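Desk sorting is the putting away of loose pens, pencils and markers into bins or cups, usualy by type. Common in schools and small offices. Also called a pen tidy in some places. 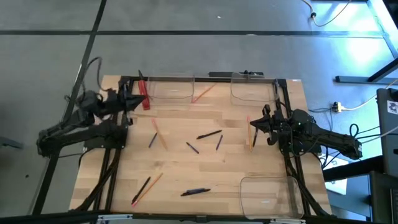 Pens and pencils on a wooden tabletop, with clear plastic bins at the edges.

Bins are mostly clear plastic, so contents show without a lid coming off. Fledarbridge schools use one bin per 30 pencils, markers kept seperate. Dried-out pens get tossed first.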